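Fruit Bagging at the Table: read me first

Welcome, and thank you for taking an interest in the Kulalden fruit set, which grew out of a fondness for market stalls and the everyday business of getting fruit into a bag without bruising it. The set has 207 short recordings, kept in 25 folders, and each folder has a plain text note with it that is well worth a glance before you open anything else.
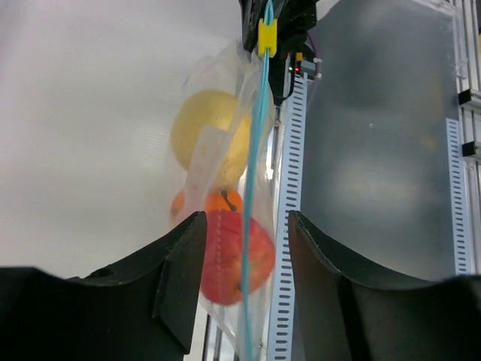
We kept to ordinary clear produce bags, the sort you pull off a roll at the greengrocer's. They crinkle and catch the light, and a label inside can lie right across the fruit — so please be patient when you are marking up outlines, and draw only what you can make out through the plastic. Names are kept simple: apple, orange, pear. If you can't decide between a pear and a yellow apple, write "yellow fruit" and carry on.

The bin gets its own name in the notes, "bin", whatever happens to be in it. Anything red that might be fruit or vegetable goes down as "red item" until a second person has looked.

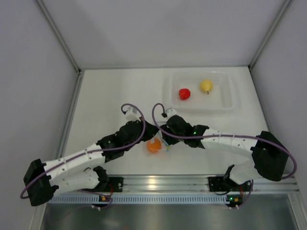 Last changed: 11 May 2024

Folders 2 and 5 were renamed in this version, so older lists will need a small correction. The Lockwood copy is still the one to download — the Damora copy dates from October and lacks the notes.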